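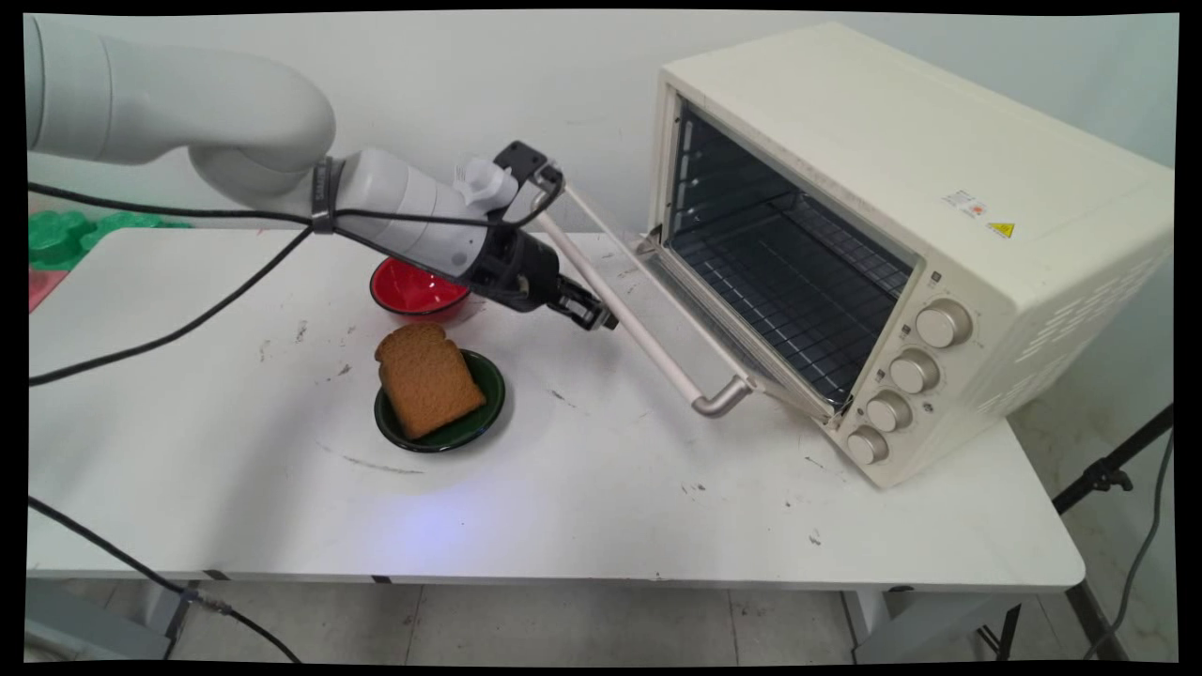 How far ahead can you make the food for a funeral tea at home?

Most of the baking can be done two days before, the fillings the evening before, and the sandwiches on the morning itself. Anything that goes in the freezer can be made as soon as you know the date, and if you're the sort of person who can't sit still in a sad week (I am!) then that may suit you very well.

I've helped with a good many of these over the years, mostly for families in Flarwood Road and the streets behind it, and what follows is what I'd tell a friend over the phone. It's not fancy food. People have been standing in a cold church or at a windy graveside, they've been crying or trying not to, and what they want is something warm in the hand and somewhere to put their coat.

Start with the coats, in fact. Clear a bed, the biggest one you have, and strip it of anything you'd mind being sat on. Wet umbrellas go in the bath. Do this the night before and shut the door on it, and it's one thing you won't be asked about while you've got your hands full of egg mayonnaise.

Sandwiches

Allow a round and a half for each person if there's cake as well, and a bit more if the service was before noon. Butter right to the edges, which keeps the filling from soaking in, and take the butter out of the fridge before you go to bed or you'll tear every slice. Ham, egg, cheese and pickle, and a tuna one if you like. When my cousin Zdenka Softić buried her father we did 256 little triangles on her kitchen table, and the egg went first, as it always does.

Once they're cut, pack them closely on the plate, cover them with a sheet of damp kitchen paper and then cling film over the lot, and get them into the fridge. If the fridge is full, a neighbour's will do nicely, and neighbours are usually longing to be given a job. Don't leave them standing about in a warm room all afternoon. Put out one plate of each at a time and fill up as they go down. Egg, meat and fish shouldn't sit out for more than a couple of hours, so anything left from the first plates gets thrown away and the fresh ones come out.

Warm things

Sausage rolls are the best friend you have. Make them small, freeze them raw on a tray, then tip them into a bag once they're hard. They can be baked straight from frozen with a few extra minutes; cut one open to check it's piping hot in the middle. Cheese scones freeze well too, baked and cooled, and only want a short while in a moderate oven. Leave somebody at the house during the service if you can. Kalliopi Petek did it for us in April, and when we all came in frozen the kettle was on and the first tray was just coming out. I could have kissed her. I think I did.

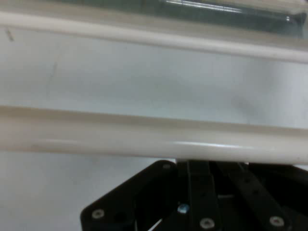
If there isn't anyone to stay behind, lay everything out on its trays before you go, keep them in the fridge, and write the oven temperature and the minutes on a bit of paper stuck to the cupboard door. You will not remember them when you get back. Whoever walks in first can then get on with it without coming to find you, and you can stay with your visitors.

Tea, and plenty of it

Borrow an urn if you're expecting more than twenty. Fill it before you leave but don't switch it on in an empty house. With an ordinary kettle, make the tea strong in two big pots and keep flasks of hot water by for thinning it. Have a jug of milk on each side of the room so people aren't reaching over one another, and don't forget the squash, as there are nearly always children and they're nearly always thirsty. Cups run out before anything else does. Ask round for them early, and put a dab of nail varnish on the bottom of yours, a different colour for each household. I still have two of Grażyna Wilczyńska's from before we learnt to do it.

Cake

Fruit cake, lemon drizzle and gingerbread all keep, and gingerbread is better after 5 days in a tin than it is on the first. Slice it before anyone arrives. Guests won't cut into a whole cake at a funeral, they'll stand and look at it politely and go without. Leave cream cakes alone unless somebody brings them, in which case smile and find room in the fridge.

Dishes that turn up at the door

People will bring things, sometimes for weeks. Keep a notepad by the front door and write down who brought what and in which dish, so that you can thank them properly and get the right lasagne tin back to the right house. Freeze what you can in small portions, with the name of the dish and the date on a label. A fortnight on, when the visitors have thinned out and cooking for one feels like a mountain, a single helping of somebody's chicken stew is worth a great deal.

Send leftovers home with people, too. Save up old takeaway tubs and margarine pots beforehand, and press them on anyone with a long drive. Keep a plate back for the family before you do, covered, on the bottom shelf, where it won't get handed round by mistake. They won't have eaten a thing all day.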